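Sormont Square Tray in blue - small, simple, and I use it every day
Reviewed September 21, 2025

I bought the Sormont square tray on a whim while I was ordering something else from Zilstead, and I've ended up more pleased with it than with the thing I went there for. It's an open container with four walls, clipped corners and a really strong blue color. No lid, no dividers, no drawer that sticks.

My work table is big and white and it eats small parts. Screws, caps, batteries, the little spacers that come in bags of 50 - I put them down, turn away, and then spend my evening with my cheek on the tabletop looking for them. I'd been using a cereal bowl, which was fine until things started rattling around in the bottom and I had to tip the whole lot out to find one washer.

The first thing I noticed is how easy the tray is to find. Blue against white, you can't miss it (my last one was clear plastic and I put my elbow in it more than once). The corners are a nice touch too! They're angled, so when I sweep a finger around the inside to pull out the last screw, it doesn't get wedged the way it does in a sharp corner. 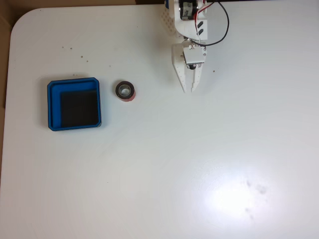 Size and shape

It takes up very little of the table, and I can still set a small part down next to it without feeling crowded. The square outline means it lines up with my other trays when I push them together, although mine always drift crooked by the end of the day. The walls are high enough to stop a rolling cap and low enough that I can get my whole hand in.

Daily use

It has been on my table since January. I've dropped it off the edge onto a concrete floor a couple of times and there's no crack, just a scuff on one side that I have to hunt for. It washes up with dish soap. It stays put for light jobs, but if you bump it with a sleeve it will slide, and I'd love to see rubber feet on the next version.

Compared with the Nuvside

I also own the Nuvside tray, which cost me $12 and has a snap-on lid. It's the better one for carrying parts out to the garage. For sitting at a table and working, though, I reach for the Sormont every time, and the lid on the Nuvside has been lost behind the workbench for weeks.

Would I buy it again? I already have - a second one is on order for the sewing table.

Good: color, corners, easy to clean
Not so good: slides a little, no lid available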